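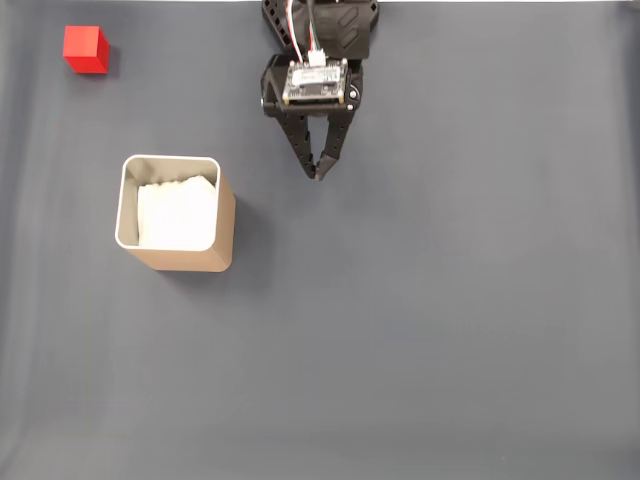 3.2 Collecting Demonstrations

All demonstrations were recorded by remote control. The operator sat at a second desk and moved a pair of leader arms, and the follower arms copied the joint angles. We tried guiding the arms by hand first, but the operator's hands kept blocking the overhead view, and we dropped that method after the pilot in May.

The workspace holds a red cube and a square, open-topped container with white paper inside (Figure 4). The container stays left of center in every trial. The cube starts farther out, near the upper left corner of the table — close to the limit of what the operators could reach without bending the wrist. Each demonstration starts with the grippers raised and ends when the operator presses the foot pedal.

Two operators, Thu Chu and Sorin Coman, recorded 60 demonstrations each. Both had practiced on the Gamus setup for over 2 hours. Trials in which the cube left the table were deleted and recorded again. Joint positions and gripper commands were saved together with the video, giving a mean of 2650 time steps per demonstration. We did not smooth the commands. Pauses at the start of a trial were trimmed, but pauses near the cube were kept — operators often stopped there to correct their approach, and we wanted the policy to see those corrections.

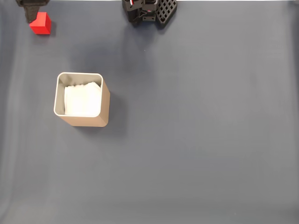 Figure 4. Overhead view of the workspace, with a dark finger at the cube (upper left) and a gripper near the top center.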